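홈 | 연재 | 단편 | 작가 노트 | 로그인
최종 수정: 9월

집게가 놓지 않던 밤

그날 나는 손에 쥔 집게로 스펀지를 옮기고 있었다. 책상 위에서 집어서 바구니에 넣고, 꺼내서 다시 제자리에. 그게 내 일이었다. 플루제젤(Flusesel)이라는, 발음할 때마다 혀가 꼬이는 회사에서 한 회차에 332번을 시켰는데, 처음엔 진짜 꿀알바인 줄 알았다! 앉아서 스펀지만 집으면 돈을 준다니. 근데 200번쯤 넘어가면 손목이 내 손목이 아니다. 나중엔 눈을 감아도 나뭇결이 줄줄 흘러간다(결이 살짝 휘어서 오래 보면 강물 같기도 하고, 멀미도 난다).

사고는 새벽에 났다. 오른쪽 집게가 닫힌 채로 안 열리는 거다. 손가락을 풀었는데도 꽉. 나는 별생각 없이 왼손 검지를 집게 사이에 넣어서 벌리려고 했다. 그 순간 모터가 한 번 더 조였다. 소리도 못 질렀다. 숨만 들이켰다.
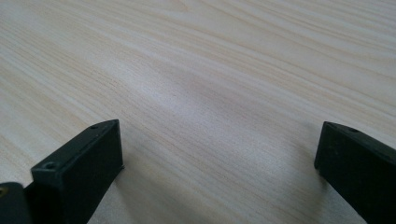

전원부터 뽑았어야지, 하고 건너편 자리에서 목소리가 날아왔다. 걸렸을 때 손부터 넣는 사람이 제일 많이 다친다고, 빨간 버튼은 장식으로 달아 놓은 줄 아느냐고.

맞는 말이라 더 얄미웠다. 빨간 버튼은 내 의자 뒤에 있었고, 나는 손가락을 물린 채 엉덩이로 의자를 밀면서 팔꿈치로 그걸 눌렀다. 5초는 걸렸나, 체감은 한 시간. 힘이 탁 풀리면서 손가락이 빠져나왔다. 뼈는 멀쩡했다. 대신 손톱이 이틀 만에 가지색이 됐다.

기록을 열어 보니 더 어이가 없었다. 집게에 들어간 긴다리(Gindari) 제어판이 300번을 넘기면서 '열림' 신호를 8번이나 흘려버렸고, 그러고는 뭔가를 아직 잡고 있다고 굳게 믿어 버린 거다. 허공을 쥐고서 말이다. 내 손가락이 들어가니까 아, 역시 있네, 하고 더 세게 쥔 거고. 생각해 보면 좀 짠하다. 나도 그런 식으로 사람을 붙잡은 적이 있어서...

회사는 다음 날 공지를 붙였다. 걸리면 전원 차단, 손 넣지 말 것, 비상 버튼은 무릎 옆으로 이동. 전류 제한도 반으로 내렸다고 했다. 나는 합의서 비슷한 종이에 이름을 쓰고 편의점 상품권을 받았다. 그리고 (엄마가 들으면 기절하겠지만) 일주일 뒤에 다시 나갔다. 월세는 손톱 사정을 안 봐 주니까.

첫 회차는 영 어색했다. 양손에 집게를 쥐고 노란 스펀지를 마주 보는데, 고작 스펀지 하나 두고 둘이서 눈치 싸움을 하는 기분이었다.

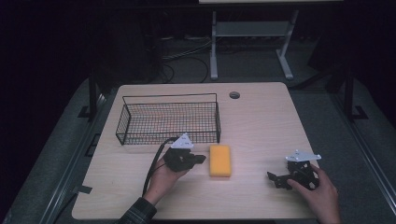

그래도 손은 기억을 하더라. 열고, 다가가고, 닫고. 50번쯤 하니까 어깨가 내려갔고 100번을 넘기니까 배가 고팠다. 문제는 300번이 가까워질 때였다. 모터 소리가 조금만 높아져도 무릎이 저 혼자 버튼 쪽으로 갔다. 한 번은 진짜로 눌러 버려서 회차를 통째로 날렸다. 건너편에서 한숨 소리가 났는데, 이번엔 잔소리가 따라오지 않았다.

다시 전원을 올리고, 집게가 활짝 열리는 걸 끝까지 봤다. 그러고도 한참을 더 봤다. 창밖이 파래지고 있었고 나는 처음부터 세기 시작했다. 하나.

공감 8 | 댓글 5 | 공유하기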